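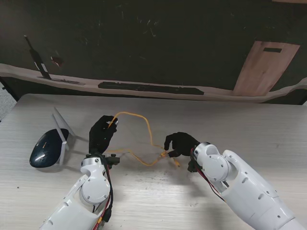

Kazimír Vrabec wanted to know what the second year would cost before he heard another word about the first. He asked it early in the open budget session, and most of what follows came out of trying to answer him.

**Wed 27 May: Weneck puts off robot purchase, publishes its planning figures**

Weneck, which sets up and repairs office network gear for small businesses, said today that it will not buy a two-armed robot for its bench this budget year. It will rent one set of arms from Veltlow for a limited trial and decide after that. The company is releasing the numbers and the doubts behind the decision, partly at the request of customers who have been offered similar equipment and can't find a plain account of what it costs to own.

The job under review is a dull one. A router comes to the bench, a network cable goes into a port, the unit gets its settings, the cable comes out and the next router takes its place. Weneck handled 3,023 units this way last year. A person does it while thinking about something else. For a pair of robot hands it means a limp cable, a small plug that fits one way up, and a port that may be facing any direction when the router is set down.

Weneck's planning group watched the work in March and came away with mixed feelings. Handling cable with robot hands is plainly possible. Whether it is worth a line in the budget is a separate matter, and the sales material the group had been given did very little to settle it. One brochure gave a payback period with no hourly wage behind it. Another left out replacement hand coverings, spare wiring and the time of whoever has to stand nearby when a plug goes in crooked.

"We kept getting a price for the arms and a shrug for everything else," the planning group writes in its summary. "The arms are the part we understand. We would like to see the shrug itemized."

The group sorted its costs under these headings:

- **Purchase or rental of the arms and hands.** Quoted by every seller, usually in large type.
- **Setup and teaching.** Quoted by two sellers, one of whom later withdrew the figure.
- **Wear parts.** Finger coverings, grip pads, cables, connectors. No seller would commit to a replacement schedule.
- **Bench changes.** Lighting, mounting, power, and floor space that currently holds shelving.
- **Staff hours.** Assumed by most sellers to fall to zero. Weneck has budgeted 300 hours for the trial alone and expects that to be tight.
- **Getting out.** Return shipping, early-end fees, and putting the bench back as it was.

The last heading got the longest discussion. Two of the contracts on offer renewed themselves unless canceled in writing well ahead of time. Weneck has asked for that clause to come out of any agreement it signs — Veltlow agreed, and that had a good deal to do with its being chosen.
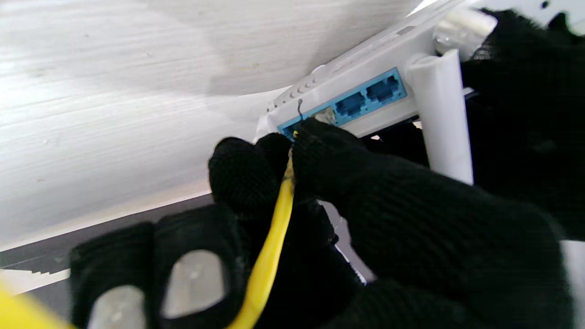
Iresha Sikder objected that waiting has a price too, and that a spreadsheet with "staff hours" at the bottom of it will always find a reason to put things off. The bench was short-handed for much of the winter, she pointed out, and the overtime went into a different account where the planning group never looked.

The group accepts the point and has moved that overtime into the comparison. It narrows the gap. It doesn't close it, at least on the rental rates quoted so far, and the group is wary of any case that only works when the machine runs every hour it is switched on.

**How the trial will be judged**

The trial will run for 20 working days on one bench, using returned routers with different housings and port layouts. Weneck will log each connection tried, each one that needed a person to step in, and any damage to a port or plug. A run that goes well only on one model, placed the same way each time, will be counted as a failed trial.

Jomow, the company's supplier of patch cables, will provide the stock. Tóth, which does Weneck's bookkeeping, will keep the cost ledger so that the people who want the robot and the people who don't are reading from the same page. Neither firm is being paid by Veltlow.

No bench jobs are being cut for the trial, and no savings from it have been written into next year's budget. If the rental ends and the numbers are poor, Weneck will publish those as well.

Customers considering a purchase of their own may ask for the blank cost sheet. It is an ordinary spreadsheet with a few notes in the margins, and the wear parts section is still mostly question marks. Requests should go to the Weneck service desk, marked "cost sheet."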